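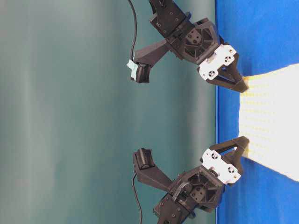 ## Stopping one arm from running ahead in a towel fold

This page is for people who already have Plerklow running on a two-arm cell and want to tune the fold routine. The steps were tested with version 136 of the controller.

1. Open `fold.yaml` and set `sync_mode: paired`. With the default value each arm follows its own clock, and the cloth is pulled to one side.
2. Set `rate_hz: 30` for both arms. The value must be the same as the rate of the wrist cameras, otherwise the planner works with old frames.
3. Set `max_lag_frames: 2`. If one arm is later than this, the other arm waits for it.
4. Start the planner in dry mode first:

```
plerklow fold --dry --config fold.yaml
```

5. Look at the two gripper paths in the Brosteck viewer. They should be mirrored, with the same height at each time step.
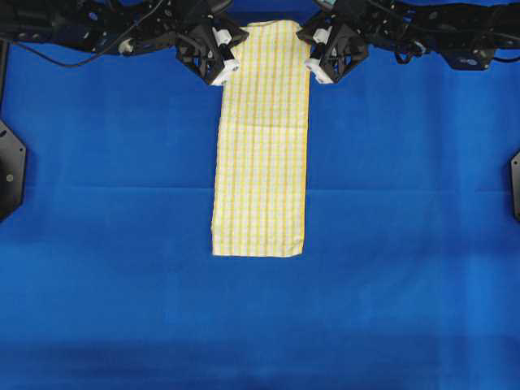 If the paths are good, remove `--dry` and run again with low speed. Keep one hand near the stop button – a wrong table height is the most common mistake, and the fingers can press too hard on the surface.

### When the perception loses a corner

A checked pattern can confuse the corner detector, as every crossing of lines looks a little like a corner. Raise `min_edge_length` in small steps until only the outside corners stay.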